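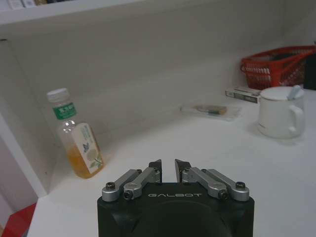
Gripper with GALBOT lettering, seen from the wrist.

Overview Files Codebook Changes Contact

Data > Family services > Plenthorpe respite care records

Plenthorpe Respite Care Records, README

This folder contains the records of the respite care program for families in Plenthorpe. Respite care means that a trained person stays with a child or an older relative for some hours, so that the family caregiver can rest or go to appointments. The records were typed from paper visit forms by Malou Hafþórsson and checked by Birgit Reuter. Last revision of this file: July 5, 2019.

Contents

visits.csv has one row for each visit.
families.csv has one row for each family, 300 rows in total.
sites.csv has one row for each of the 4 offices which arrange the visits.
codebook.txt explains all columns and codes.

The files are joined with the column family_id. Please do not join by postal area, as several families moved during the program and the area is the one given at intake.

How the records were collected

The respite worker filled in a form at the end of every visit, and the caregiver signed it. The form asks for the start and end time, the kind of care, and whether the visit was planned or asked for on short notice. There is also a question about how tired the caregiver feels, with 4 possible answers from "not at all" to "very much." This question was optional. An empty cell means that the caregiver gave no answer, and it should not be read as "not at all."

In May the Raslow office changed to a new form where the tiredness question is on the back side. Many forms from this office came back with the back side empty. We kept them, and they are marked with form_version = 2.

Known problems

- End times after midnight were written in different ways. We corrected those we could confirm with the office. The others have the flag time_check = 1.
- If two children of the same family were cared for in one visit, the older forms count it as one visit and the newer forms as two. The column visit_group lets you put them together again.
- Distance to the home is missing for all visits arranged by the Ahn office.
- Free text comments are not included. They contained too many details about health and family life.

Privacy

Names, birth dates and street addresses were removed before the files came to us. Ages are given in bands. Any cell in a published table that stands for fewer than 3 families must be hidden or combined with another cell, also when the table is only for an internal report.

Suitable use

The records can be used to describe how much respite care was given, when, and by which office. They are not suitable for measuring whether the program reduced stress. There is no comparison group, and families who were on the waiting list do not appear in the files.

Questions about the codes go to Malou Hafþórsson. For access to the paper forms, please write to Birgit Reuter and mention the family_id values you need.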